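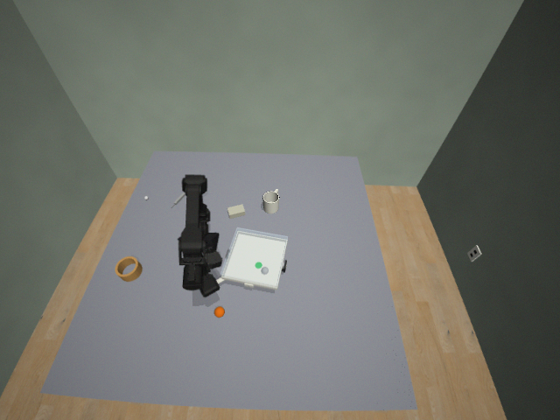

Grey mat and white tray on a light wooden floor

Coach or minibuses for a group going to the airport?
Posted 13 May 2026 by Kusuma

Hello everybody. I have to arrange the transport for our office in August, when we go together to a trade meeting. We are 50 persons and we start from Colitz. The airport is Starno, and the flight leaves early in the morning. I have now two offers on my desk. The first is one big coach for 640, luggage included. The second is 3 minibuses, a little cheaper in total, but the waiting time is paid extra after the first half hour.

My boss would like that we all arrive at the same moment, because we have a group check-in. On the other hand, some colleagues live on the other side of the river and they asked if one minibus can collect them there. I have never hired a coach before and I do not know what is normal to ask. Is a deposit usual? And who pays if the flight home is late and the driver must wait?

Jurar
I have arranged this kind of trip several times for my former company, so I will try to answer in order.

With a group check-in I would take the coach. When you have more than one vehicle, one of them is always behind, and then everybody stands in the hall with the bags. Before you say yes, please ask how many seats the coach has without the guide seat. Some companies count it, and a passenger may not always use it. Ask also about the size of the luggage space, especially if you bring stands or boxes for the meeting.

A deposit is usual. I have paid a fifth of the price, and once a half, which I found too much. Read until when you can cancel and get it back.

For the flight home, give the company your flight number and ask them to write in the contract how long the driver waits without cost. The driver also has a limit on his working hours. If the delay is long they may have to send another driver, and you want to know the price of this before – not at midnight in the car park.

For the colleagues across the river, one extra stop is normally possible with a coach. It must be a place where it can turn, so a narrow street is no good. A supermarket or a sports ground is better, but ask permission first.

bluekettle
minibuses. we had a coach once and it could not get near our office, we all walked with suitcases in the rain

Second Gear
I agree mostly with the long answer, but I would like to add something about the price. Look if parking at the airport and road tolls are inside the 640. For our trip they were not, and with the return journey the bill came near to 1000. The company was correct, it was written on the second page, only I had not read the second page.

Also make one list with the mobile numbers of all passengers and give one copy to the driver. Tell people a departure time fifteen minutes earlier than the real one.

Comments

Kusuma: Thank you very much to all. I have written to the coach company about the seats and the parking. They answered that the tolls are included and the parking is not.

Jurar: Good that you asked. Let them put it in the contract also, an e-mail is easily forgotten.

tamarind_9: Does somebody know if the coaches in Colitz have a toilet? For an early start it is quite important.

Kusuma: Ours has one, but the company says it is closed on short journeys.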